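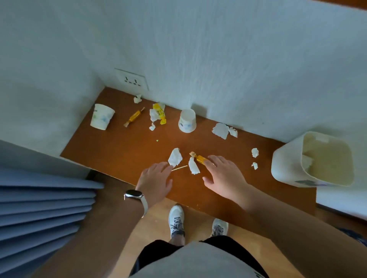
Paper cup and wrapped sweet on the desk

Subject: Re: Bulk flour order, Piltdale

The Sasico price is per sack, delivery included. Orders must reach me by 31st July.

> Is the Bassi rye still available in the small bags,
> or only by the sack? We have 7 left from May.

Sack only. The small bags were dropped from the Bassi list in May. Sarau still packs rye at 600 g, but it is a coarser grind and takes more water - I add 18 g per bag's worth of dough.

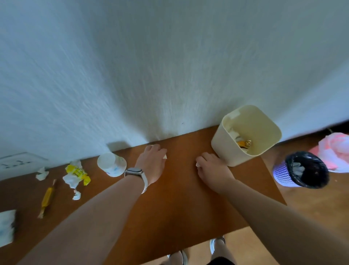
Page last changed: 31 minutes after posting

Shares not collected on the day go back to the shelf by the door. Please write your initials on the label, and bring your own tub for the oats.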